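Brollov Play Library - progress report to the Altoser Fund
Prepared by Oana Matei, August 29, 2022

Dear Catinca,

Thank you for the extra time on this one. I wanted to wait until the summer loans were back in so that you would get a proper picture, and I'm very glad I did, because it has been our best stretch since the grant began in February.

Loans

We have lent out 300 play kits to families and childminders since the start of the grant. The target in our application was 300 by the end of the year, so we are there with months to spare! The ball and beanbag kits are far and away the favourites, followed by the threading sets and then the big floor puzzles, which are a nuisance to carry on a bus but go out anyway. We have started putting a strap on those.

Clear storage

You asked in your last letter how the change of storage was going. The old lidded crates are nearly all gone. They did their job for years, but you couldn't see into them, and a parent who came in for a skipping rope would have to lift three lids to find one. The new containers are see-through with an open top and beige edging, and they fold down when we don't need them. We use the same tennis balls for most of the ball kits, so those were the first things we tried in them.

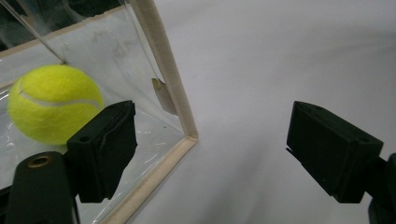
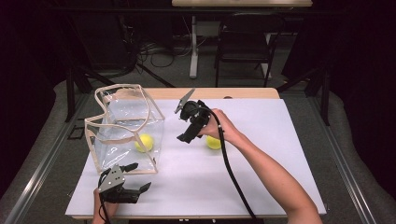

We bought 15 of the clear containers from Julteck as a first batch, and we'd like to move the rest of the small kits over before winter. The children took to them straight away. Putting things back has turned into part of the session, and the little ones will happily drop a ball in, fish it out and drop it in again for as long as you let them. One grandmother told us she had gone home and changed all her own toy boxes after seeing ours.

There are a couple of drawbacks. The sides are soft, so the containers don't stack when full, and we have had to give them a shelf of their own. They also show every fingerprint. We wipe them at the end of the week and have stopped worrying about it in between.

Labels

The word labels are being replaced with picture labels, drawn by the older children in the holiday group. Eleven are finished. The skittles one looks like a row of penguins and we are keeping it exactly as it is. I had hoped to have the full set done by now, but the laminator broke and the repair took most of a month.

Money

Spending on storage and labels so far comes to £1712, including delivery and the new shelf. This is within the amount agreed. The shelf cost more than we had allowed for, and we covered the difference by taking the Boutros offer on replacement beanbags, which saved us a fair bit on that line. Receipts are in the folder I sent separately. Do tell me if any are hard to read - the delivery note for the shelf is very faint.

Next

Over the autumn we plan to finish the labels, sort the threading sets (a horrible job, there are beads everywhere) and open for one evening a week, as the childminders have been asking for a time after work. I would also love to try a small lending shelf at the health centre. They have said yes in principle and we are waiting to hear which corridor.

You would be very welcome to come to a session. Mornings are the liveliest, and there is always tea.

With warm thanks from all of us,
Oana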